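Orville House Residents' Kitchen Group
Minutes of meeting, 27/02/2025

Present: Shahnaz Kodikara (chair), Parveen Jayawardena, Habibur Barua, Tõnu Ķēniņš
Apologies: Tania Uddin (minutes taken by Parveen)

1. Minutes of last meeting
Agreed with one correction. The new kettle was bought by Habibur, not Tõnu.

2. Shared counter
Shahnaz said the stretch of counter along the tile wall has filled up again and there is little space left to make a sandwich. Habibur would like the toaster kept where it is. Tõnu asked if the metal tray behind it could be cleared out, as small items get left in it and stay there. Parveen will go through it and put anything unclaimed in the hall basket until the end of March.

Agreed that the cutting board stays out but cups are not to be left on it. Cereal in the glass jar is for everyone. Boxes go in the cupboard once the jar is filled – this includes the Cap'n Crunch.

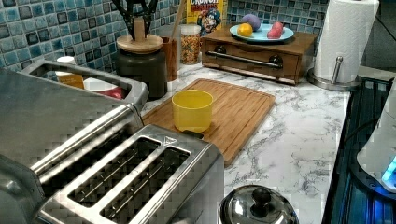

3. Wooden box with the drawer
Tõnu asked what it is for. Shahnaz suggested bread only. Habibur was against, as he keeps tea in the drawer. Left for Tania to comment at the next meeting.

4. Money
Balance is $200. Habibur has spent $16 on sponges and dish soap and will be paid back. Quote from Gazi for the cupboard doors not yet received – Shahnaz to chase.

5. Any other business
Parveen asked that crumbs be wiped up after using the toaster. Agreed.

Next meeting in March, date to be set by Shahnaz.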